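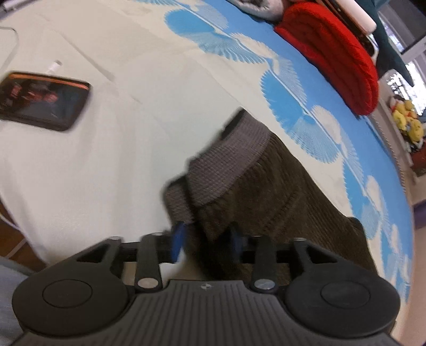

Folding demos on a bed: does the other stuff on the sheet matter?

Posted by Ebise Gashaw, 2018-08-31
Tags: demonstrations, cloth, hand-held gripper

I'm collecting folding demonstrations at home with the hand-held gripper, the one with the blue fingertips. The work surface is a bed with a white sheet that has a blue shell border down one side. The garment in this batch is dark olive-brown corduroy with a grey waffle-knit band at one end.

I have 141 demos so far. In many of them my phone and a white cable are on the sheet, and there is a pile of other fabric at the top of the bed, including something bright red and knitted. I haven't moved any of it between takes.

My plan was to train on these and then try the policy on a table in the Garkbridge room. Before I record more, I'd like to know two things. Should I clear the bed first? And does it matter that I usually pinch the corduroy near the lower edge and hardly ever by the knit band?

Each take ends when I let go of the cloth. I'm using the default settings in the Plamham recorder. The view is the strongly curved one from the wide lens, and I haven't flattened it.

3 replies

Boychuk_lab
Keep what you have. Clutter is fine as long as it changes. The trouble with 141 takes on one bed is that the phone and the red knit sit in the same spots every time, so the model can use them as landmarks. It learns "reach toward the place below the red thing" and then fails on a bare table.

For the next batch I would do this:
Move the phone and cable every few takes, and take them off the sheet for part of the batch.
Turn the garment before each take so the knit band points somewhere different.
Start some takes over the blue border and some over plain white.
Record at least 2 other surfaces. A table and a floor mat would do.

On the grasp point, choose one and stick to it for a given task. If half the demos pinch the lower edge and half pinch the band, with no clear reason for either, a small model will tend to average them and close on nothing. If you want both grasps, save them as separate tasks with separate labels.

Leave the curved view alone. Train on the same view you will run with. If the robot at Garkbridge has a different lens, sort that out before you collect anything else.

mvh_lundbridge
just clear the bed. we had 1303 takes at Lundbridge with stuff lying around and ended up redoing a lot of it

Ebise Gashaw
Thanks. Was the clutter the problem at Lundbridge, or was it that nothing moved? The robot has the same lens, so I'll leave that part as it is.

mvh_lundbridge
not sure, we changed the clutter and the lighting at the same time

tally_ro
Adding to the first reply. Corduroy has a direction to it, and the ribs look quite different depending on which way the light falls across them. If there is a window by the bed, record at different hours, or close the blinds for part of the batch. I do 4 sessions per garment and never two in a row with the same light.

Check for motion blur on the fingertips too. A little is fine. If you can't see where the tips meet the cloth at the moment they close, slow down there or drop the take. The rest of the motion can be as fast as you like.

Also, ending the take when you let go is too early in my opinion. Hold the gripper still over the cloth for a moment after release. Otherwise the policy has no examples of being finished and may go back in for another pinch.

Ebise Gashaw
I'll add the hold at the end and keep to the lower edge for now. The band can be its own task later. Marking the Boychuk_lab reply as accepted.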